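How I record demonstrations for a pick-up-and-place arm

People keep asking me how we got the floor-tidying arm at Prurnholm to stop flailing, so I thought I'd write down how I record the examples it learns from. It's mostly patience and floor tape, plus a lot of tea. My first batch of 200 episodes was nearly useless (more on that in a bit!), so hopefully this saves you a week.

What you'll need

A robot arm you can drive by hand or with a leader arm, a wrist camera, a roll of bright tape, a handful of objects and a notebook. I know, a notebook. Mireille Gaillard laughed at mine until she lost an afternoon working out which episodes had the old camera settings.

Step 1: Mark out the floor

Tape down your work area before you record a single thing. I put zones on the carpet in bright yellow because it shows up well from the wrist camera, even when the picture smears a bit. Press the corners down hard. Carpet tape that lifts halfway through a session gives you half a dataset with straight lines and half with wavy ones, and then you're left wondering if it matters.

Write down which zone is the start and which is the drop-off. I called mine A and B, then forgot which was which over lunch.

Step 2: Look through the wrist camera

Do this before you start driving. What you see standing over the arm and what the camera sees are wildly different, and the camera's view is the one the model gets. Move to your start pose, open the live picture and ask yourself whether you could do the job from that alone. If you couldn't, tilt the camera and look again.
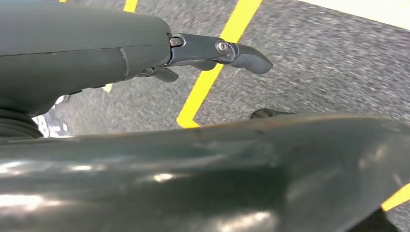
Wrist camera view with the gripper over the taped carpet.

The shiny green curve takes up a lot of room and the lights bounce off it, which I fretted over for ages. Glare is fine as long as you get it in training as well as on the day. What you don't want is to record everything with the ceiling lights on and then show it off by a window. Do keep an eye on how much of your object is hidden, though. If all you can see is the top of it poking over the gripper, back off a little and come in from a better angle.

Step 3: Drive slowly, but not like a snail

Try to move as you'd like the arm to move. If you stop dead for three seconds to think, the model learns to stop dead too - mine used to hover over things like it was choosing a chocolate. That was the trouble with my first 200. I practise each new layout five or six times with recording off, then go.

Step 4: Mix things up

Shift the object a bit every episode. Turn it round. Swap the clutter. I change the layout after every ten episodes and write the change in the notebook. Include a few where you miss the grasp and calmly have another go, so the arm has seen what recovering looks like.

Step 5: Bin the bad ones the same day

Watch everything back while you still remember it. From my second go at 400 episodes I threw out 127, mostly for dithering, plus a run where I'd nudged the camera. It hurts! But the arm trained on what was left was much steadier than the one before it.

How many do you need?

For one object and one drop-off zone, a couple of hundred clean ones got me going. Nadège Boyer is up to 2,000 for her sorting job, but she has a lot more objects and far more stamina than me. Start small, train, see where it goes wrong, and record more of exactly that. My next lot will be nearly all approaches from the left, which it still makes a right mess of.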